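Gripper closing early on soft items - false grasp signal

ledari_bench
Posting this in case somebody has seen the same fault. We have a two-finger gripper on a folding cell, handling mixed garments on a gray fabric surface. Since March it has been closing too early, then reporting a good grasp with no cloth in the fingers. The arm lifts, carries nothing over to the drop point and marks the item as done. On our last Friday run we logged 100 picks and 29 of them were false grasps.

Already tried:
New finger pads
Recalibrated the wrist camera
Dropped the closing speed by half

None of it changed the rate. Wrist camera views below, same blue and white garment in both.

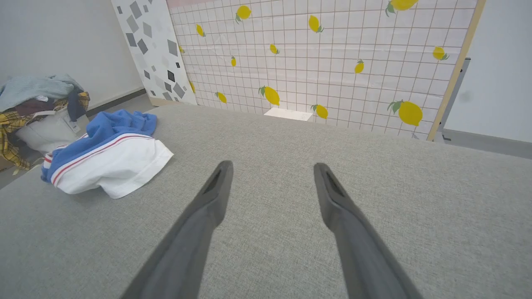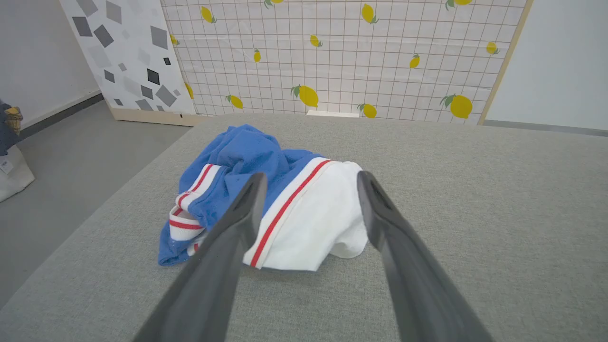 Sointu Sjöberg replied that the camera was the wrong place to look, and that a false grasp with clean pads nearly always comes from the force threshold. If it's set low, friction in the finger drive is enough to trip it. She asked how many cycles were on the drive.

ledari_bench
Roughly 2,000 since the last service. Threshold is at the default.

fladwood77
I don't agree that it's the threshold. We chased that for two weeks at our site and it was a cable. The signal wire was pinched at the wrist joint and spiked whenever the arm rotated past a certain angle. Check whether your failures bunch up on one side of the work area.

Sointu Sjöberg
A pinched cable would show up on rigid parts too. Do you get this on anything other than cloth?

ledari_bench
Just tried it with 14 foam blocks, no faults. But I placed them all in the middle, so that doesn't rule out the cable.

noltdale_tech
Whatever the cause, stop trusting one signal. Compare finger position with force before you let it lift. If the fingers are fully closed and you're picking a thick garment, you missed. Also please lock out the power before you open the wrist cover. A guy on our shift got his thumb caught doing that with the drive live.

fladwood77
Second the lockout. Still say cable.

ledari_bench
Power is locked out and the cover is off. There's a shiny spot on the cable jacket near the joint, no break that I can see. I'm going to swap it, leave the threshold alone and rerun the same batch so I'm only changing one thing. Will post the log.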